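Stindard Robotics Club forum > Build & Data > Towel folding project: how many demos is enough??

11 replies

grommet_k
ok so starting a thread bc the group chat is a mess and I can't find anything in it. Folding project, we're using the Dallar handheld gripper, recording demos by hand, then training on the club desktop. Right now we've got 495 demos on the shared drive. The showcase is in December. Question is do we keep recording or stop and train on what we have. I say keep going. Argue with me

pelican88
Stop and train. We haven't even run one full policy on the arm yet. What if the grip width is off in all of them

grommet_k
grip width is fine I checked

pelican88
you checked like two episodes

grommet_k
more than two. But ok fair, not all of them

sudo_nap
Chou team posted on their page that they had 1,673 before theirs could do a washcloth. A washcloth. Just saying

tworightfeet
Their washcloth was also on a plain gray table with the same lighting every single time. Doesn't tell you much about anything. I'd take 300 messy ones over that pile any day

sudo_nap
would you tho. 300 messy ones where half the tracking dropped out

tworightfeet
Half is a big exaggeration. The tracking drops when people wave the thing too fast or point it at a blank wall. SLOW DOWN. I've said this at every meeting. Count to two before you close the fingers, and look where you're going before you go there.

mod_beryl
Reminder to put batch names on uploads. There are three folders called "new" and one called "new new". Please use task_place_initials. I'm not renaming them again

grommet_k
sorry that's me. "new new" is me

halfstep
Question from someone who just joined, do we record only the towel on a table or is it ok to do it on a bed too? My dorm table is tiny, so beds and shelves are easier. Also is it a problem if theres other cloth around, like a pillow or sheets

pelican88
I'd say table only. Keep one thing fixed until it works, then change it. The arm is bolted to a table at the showcase, it isnt going to a bedroom

tworightfeet
Disagree, strongly. The whole point of the handheld is that you can take it places. If we only wanted table data we could've just teleoperated the arm in the lab and skipped all the 3D printing. Other cloth is GOOD. The model has to learn which cloth is the one it's picking up

pelican88
and it will learn that with 100 examples in each setting? come on

tworightfeet
not saying it'll be perfect. saying if it only ever sees one tabletop it falls over the minute the judges put their own tablecloth down. Which they did last year to the Brolus team, remember

sudo_nap
oh man. the checkered one. yeah

grommet_k
ok I'm posting what I mean by a bed setup so we're all talking about the same thing. Dark red cloth is the one to pick up, folded, come at it head on with the gripper, the leaf print stuff and plaid sheet just stay where they are. Don't tidy between takes, only reset the target.
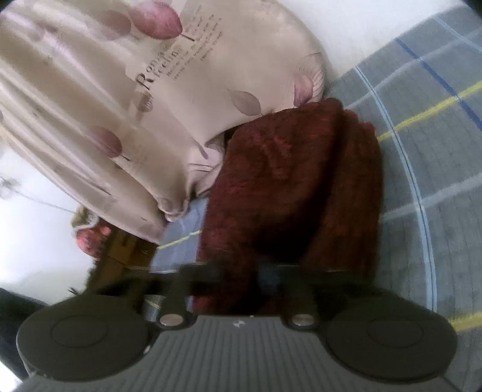
pelican88
Fine, I'll give you beds, but then hold some back for testing. If all the bed episodes go in training we have no clue if it generalizes or just memorized your sheets. Pull out a whole location, not random episodes

grommet_k
yeah ok that's reasonable. Which location

pelican88
whichever one has the least in it. mod_beryl would know

mod_beryl
I would know if people named their folders

halfstep
so beds ok? and approach from the front, not from above?

tworightfeet
beds ok. Do both approaches but not in the same batch, label them. Front for stuff thats already folded and standing up a bit, top down for flat. And wipe the lens first, I had a thumbprint through an entire batch and had to toss it

sudo_nap
can we talk about the darker cloths for a sec. When the fingers get close it all goes to mush, dark on dark. I turned the exposure up one notch on mine and it helped but then the white walls blow out. Anyone got a better idea or do we just use lighter towels

tworightfeet
leave exposure alone!! if everyone has a different setting thats worse than dark towels. Bring a lamp

sudo_nap
I have a lamp. It's a bad lamp

grommet_k
ok so plan. Train tonight on the 495 minus whatever location we hold out, that should shut pelican up. Keep recording while it runs. halfstep you can borrow the second gripper, it's on the charger shelf, the left finger squeaks but it works

pelican88
I won't shut up but thanks. Kick it off before 9pm pls, the desktop reboots itself for updates in the middle of the night and last time we lost the whole run

mod_beryl
Updates are paused now. Still start it before 9

halfstep
got the gripper. what do I name the folder if its a bed but in a lounge

mod_beryl
fold_lounge_yourinitials. Thank you for asking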